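Review: Stistar woven placemats, set of four, light grey

I bought these at the end of last winter, after the cork mats we'd had for years began to shed crumbs of their own. I've used them at breakfast and dinner nearly every day since, and I think I know them well enough now to write them up.

They come rolled in a card sleeve, which is a poor way to pack a placemat. Mine took four days to lie flat, and two of them needed a night under the big atlas before the corners gave up. The leaflet suggests warm water and a towel. I tried that on one mat and it was no quicker than the atlas.

Size first. They will take a dinner plate, a side plate and a glass, but only if the side plate overlaps the edge a little. If you set a table with a bowl on a plate and cutlery both sides, you will run out of room. For two people eating pasta they are fine. Our table is a narrow one and anything larger would meet in the middle, so I was shopping for this size, but measure yours before ordering.

The weave is fine and fairly tight. Crumbs sit on top and can be shaken off over the sink. Rice is worse, as a cooked grain will press itself in and has to be left to dry before it comes out. Porridge is the same. I have had curry, beetroot, red wine and a good deal of tea on them. Tea and wine wiped off with a damp cloth. Beetroot came off with washing-up liquid and a soft brush. Turmeric did not come off. There is a yellow patch on one mat about the size of a coin and I have accepted it as that mat's permanent feature, and it goes at my end of the table.

Heat is where I'd be careful. The sleeve says they are heat resistant to 100 degrees, so they'll put up with a warm plate or a mug, and they aren't meant for anything straight off the hob. My brother-in-law put a casserole dish on one in the spring and left a shallow curve in it that has never gone away. It isn't scorched, it just won't lie flat at one side. Use a trivet.

They don't slide on a wooden table. On our worktop they move a little if you push, though not enough to bother me when I'm buttering toast. I tried them on my mother's glass table too and there they skated about, so if you have glass I would look for something with a rubber back.

Cleaning is a wipe, or a rinse in the sink if things have gone badly. They say no dishwasher, and I have kept to that. Drying takes longer than you'd expect because water sits in the weave. Stand them on edge in the rack. If you lay them down damp on top of each other they pick up a stale smell, and then you have to wash them again.

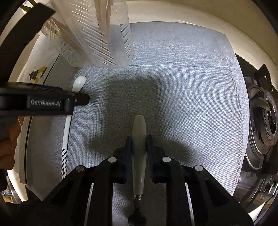
Mitali Paul

I did look at two others before choosing. Vetari do a similar mat in a thicker weave with a stitched border. It is a nicer thing to pick up, and it costs nearly twice as much, but the border on the one in the shop was already fraying at a corner. The other was a plain felt mat from Tekport, which was soft and quiet under a plate and would have been ruined by the first spoonful of soup in this house.

Colour is a matter of taste. The light grey goes with most things and it does show marks, so you end up wiping it more often than a dark one. They also sell a charcoal and a sort of rust. If I were buying again with children at the table I would get the charcoal.

The edges have held up. They are cut and sealed, with no hem, and I expected them to go first. One mat has a single loose strand at a corner, which I trimmed with nail scissors, and it hasn't run any further.

I would buy them again at the sale price. At full price I'd probably wait. Four stars, with the missing one for the packaging and the turmeric.

Update, October: a fifth mat bought on its own to replace the bent one is very slightly paler than the rest. You notice it in daylight and not in the evening. If you think you might need six, get them all in one go.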